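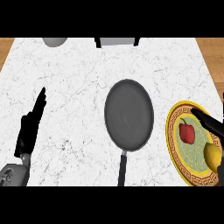 My building has 54 apartments and one shared kitchen on the ground floor. The plan for this spring is to turn that kitchen into a package room. I think it is a bad trade, and I am going to vote against it in May.

The case for the package room is easy to make. Boxes pile up in the lobby, and some go missing. Nestard, the company that manages the building, says it logged 147 complaints about deliveries last year. I filed 2 of them myself, so I know the problem is real.

The kitchen has no numbers like that. People don't file a report when they use it. My own stove is a two-burner thing that can't hold a stockpot, and I have cooked downstairs most Sundays for six years. That is how I met Amirul Yeoh, who lives on the fourth floor and taught me to make a decent fish curry. Before that we had shared an elevator for a year and said nothing.

Ruairi Gourlay, who wrote the proposal, told me the kitchen sits idle most of the day. He's right. So does my bathtub. A room can be empty at 2 p.m. and still be worth having at six – that goes for the laundry room and the roof as well.

There are cheaper ways to deal with the boxes. Jimton quoted us $1,629 for a set of lockers that would fit along the lobby wall where the dead plants are now. The quote was left out of the packet that went to residents, and I would like to know why.

Once the sink and stove come out, they will not be put back. Lockers can be moved if we don't like them. I'd try those first and give it a year before touching the plumbing.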